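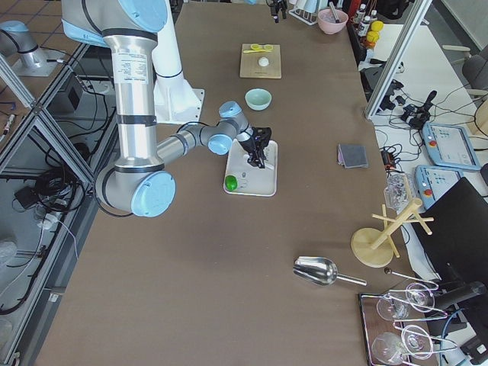
Tuesday, late

In at Drokbridge by nine. Heater had been on since Gemma's early session, so the unit was tolerable. December rate for the bay is paid.

Carried over from last time: near arm drifts low at the tray, far arm not talking to the near arm's clock, cable bundle on the left side still a mess. Took them in that order and got through one and a half.

The drift. I had assumed backlash in the wrist. Wrong. Clamped a dial indicator to the aluminum frame and moved the near arm to the same hover pose over the tray 100 times from the same approach. The readings were tight as long as I didn't change direction. Then I let it come in from the bowl side on alternate moves and the readings split into two groups. That looked like backlash for ten minutes, until I put the indicator on the pedestal foot and found the foot moving too. One of the bolts under the mounting plate had backed off. You could turn it with fingers. Torqued all of them, marked each head with paint pen, repeated the test. The two groups closed up to where I can't separate them with this indicator.

Note for next time: check the floor end of the machine before the clever end. I wrote the same thing in the spring about the drill press.

Since the base had shifted, the table calibration was no good, so I did it over. Four touch points plus the tray corners. The tray corners are not good reference features. The pointer never settles on the same spot of a corner twice. I took the corner points anyway and gave them low weight in the fit. The real fix is a pair of dowel pins in the table under the brown covering, with matching holes in a plate that the tray sits on. Drawing started, not finished. Plate can be 6 mm aluminum from the offcut rack if Shirley hasn't taken the piece I am thinking of.

Gripper height over the tray is now set as an offset from the calibrated plane and no longer as an absolute number typed in by me at midnight. The hover pose uses it. Grasp poses do not yet. There are eleven of them to convert and I did three.

Object layout. Imogen and I went back and forth on this. She wants every item in a taped position until the pick routine is boring. I want the positions loose from the start. Compromise: the glass rack, the mug tree and the cutting board stay put, and everything small can move within its own half of the table. The green ball is the standard test item and starts in the lower left corner of the tray. It's a bad first item on paper (it rolls), but the corner holds it on two sides and the gripper only has to get the closing axis right. A cube would have been kinder.

Ball runs, near arm only, slow speed. The first batch was before I retightened the base and I am throwing it out. After the base fix the arm got the ball out of the corner most of the time. The failures were all the same failure: the outer finger lands on the ball instead of beside it and pushes it along the tray wall. The opening width is enough. The approach is coming in a few millimeters toward the middle of the table. I suspect the tool center point, which I measured with a ruler when the fingers were still the old ones. Need to redo it with the pin method. Did not get to it.

Goblets: not attempted. They are lying on their sides in the rack and they're going to stay there until the force limit on the gripper is something I trust. Natalie offered a box of plastic ones from her sister's wedding. Accepted. Collecting them next week.

Scoop: tried it twice by hand guiding only. The handle is flat against the table and the fingertips can't get under it without scraping the covering. Options are a thin fingertip with a chamfer, or a block to raise the handle. Parisa suggested a third, which is to push the scoop against something until it tips. That is how a person would do it. It's also how a person would put a groove in the table. I'll print the chamfered tips.

Clock problem. The two controllers each keep their own time and they wander apart over an hour. The log from one session had 2372 joint samples from the near arm matched against a far arm file that ended early, and I had been lining them up by eye using the moment both arms start to move. Gemma pointed out that this is not a method. She set up the little server on the old laptop so both controllers ask it for the time at boot and then at intervals. The near one does it. The far one accepts the setting, reports that it has accepted it, and carries on with its own time. Same firmware according to the screen. I have written to Kotian, where we bought the pair, and expect the usual answer asking for a serial number I already gave.

In the meantime the logging script (the one called gata, lower case, after Parisa's cat) writes the offset between the two clocks at the start and end of every session and interpolates. Crude. Good enough for slow moves. Not good enough for handing an object from one arm to the other, and that is the reason there are two arms.

Script changes today, so that I can find them again:

gata now refuses to start if the calibration file is older than the last base event. A base event is me typing "base" into the log. I have to remember to type it.

Dropped samples are written out as gaps. Before, the last value was repeated, which made a stall look like a very steady arm.

Session file of 1549 rows from last week reprocessed with the gap rule. 712 of those rows were repeats. So the smooth plot I showed everyone was nearly half fiction. Sent a note round to say so.

Stop buttons. Tested both, each pendant, each arm, moving and at rest. Each one stops its own arm only. I knew this from the manual and it still bothers me to watch. When both arms are over the table the person at the side table has to hit two buttons, and the pendants sit loose on a surface that is mostly black cable at present. Two things to do: wire the external stop input on both controllers to a single mushroom button on the frame post, and get the pendants onto hooks. The external input is a dual channel pair on each box, so it needs a four pole contact block or a safety relay. There is a relay in the Trovix parts drawer with the datasheet folded around it. Natalie will check the wiring before anything is energized. Until then, rule on the whiteboard: one arm moving at a time unless there are two people present, one per pendant. I wrote it, Imogen underlined it.

Speed stays capped. Shirley asked whether we could turn it up for her visitors at the weekend and I said no.

Cabling. The tangle in the lower bay on the left of the table is half sorted and looks exactly as bad as before. Done: near arm power and signal separated, signal labeled at both ends. Not done: everything on the far arm, plus the power strip, which sits on the floor of the bay held by nothing. I want it screwed to the upright, with a drip loop. The electrical box lid has two of its four screws. Bought a bag of the right thread at lunch, then left the bag in the car.

Fixed camera. It held position all day by the pencil marks. The near arm's upper link hides a piece of the table from it in most poses, including a strip I care about to the left of the tray. Moving the camera up gets the strip back and loses the near corner with the glasses. A second camera is the obvious answer and I am resisting it, as it means a third clock.

Lunch was soup. Gemma has started a sheet for the parts we owe each other for. I'm down for the dowel pins already, which I haven't ordered.

Afternoon lost partly to the monitor, which leans at the corner of the side table and went dark whenever the table was knocked. Reseated the connector. It has a bent shield on one side. Straightened it with the small pliers and it has been fine since four, but it gets replaced if it does it once more.

Also tried the pink bowl as a drop target for the near arm. Out of reach at a sensible elbow angle. The arm can get there nearly straight, and close to straight it slows right down and then faults on joint speed, as you would expect near a singularity. Leaving that end of the table to the far arm. Drew the reach limit on the covering in chalk. The overlap between the two arms is narrower than my sketch had it, by more than a hand's width. The sketch had the bases too close together. It may be worth moving the tray toward the middle and accepting a new calibration, seeing that I will be doing one for the dowel plate regardless. Decide after the plate is drawn.

For next session, in order:

Bring the screws in from the car.
Tool center point by the pin method, both grippers.
Remaining eight grasp poses to plane offset.
Repeat ball runs, same corner, same speed, before changing anything else.
Print fingertips overnight if the printer is free. Imogen has it booked until Thursday's, ask.
Relay out of the drawer, wiring sketch to Natalie.
Chase Kotian about the far controller.

Powered down at twenty to ten. Brakes held on both. Paint marks on the base bolts still lined up when I left.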